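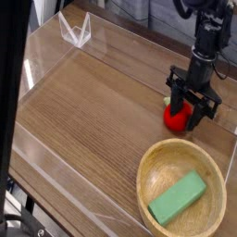 What is play food, and how old does a child need to be for it? Play food is any toy made to stand in for real groceries or meals, and most soft sets are sold for kids from 18 months up, with the small-parts pieces held back until age three.

Play food (also toy food, or pretend food) covers fruit, vegetables, bread, eggs and whole dinners in wood, felt, plush, foam or plastic. I've been writing up toys for this site for six years and it's still my favorite shelf!

Round fruit is where most sets begin. A red ball with a bit of green leaf on top can pass for a tomato or an apple, depending on who's cooking, and I've never met a kid who was bothered by that. Plain blocks do plenty of work too – a mint-green one in a wooden bowl is soap at breakfast and cake by lunch.

Bowls matter more than people think. Shallow wooden ones are easy to reach into, and they don't tip much. The Zaltwood set, sold out of Oltitville, comes with one and skips the plastic plates, a choice I'm all for.

Care depends on the material. Wipe wood with a damp cloth and dry it right away (please don't soak it). Fuzzy pieces pick up lint like crazy, so I go over mine with a dry brush.

See also: Toy kitchens; Felt crafts; Wooden tableware

Last updated 2025-02-04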